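Kasatum Foundation Opens Grants for Small-Town Libraries

SIMPORT, 8/4/19 — The Kasatum Foundation today announced a new grant program for public libraries in rural towns. The program will pay for longer opening hours, building repairs and new children's collections over the next five years.

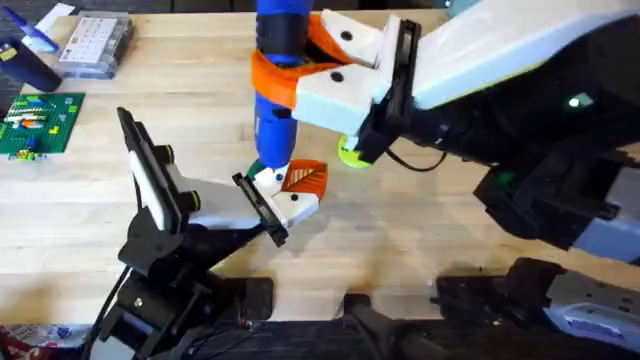
A blue cylindrical object held upright over a light wooden workbench.

In its first round the foundation will support 33 libraries, among them the Robles Reading Room, which has lent books since 1710. Each library will receive its first payment before the end of the year.

"A town library is often the only warm, free room open to everyone," said Leire Cifuentes, director of the foundation. "We want those doors open in the evening as well."
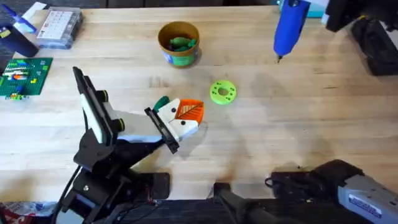 White block with an orange face printed in a leaf-vein pattern.

Applications were reviewed by a panel of four librarians led by Hildegard Brandes of the Grumanent Library Association. The panel received requests from nearly every county in the region — many of them for roof and heating work.

A second round of applications will open in May.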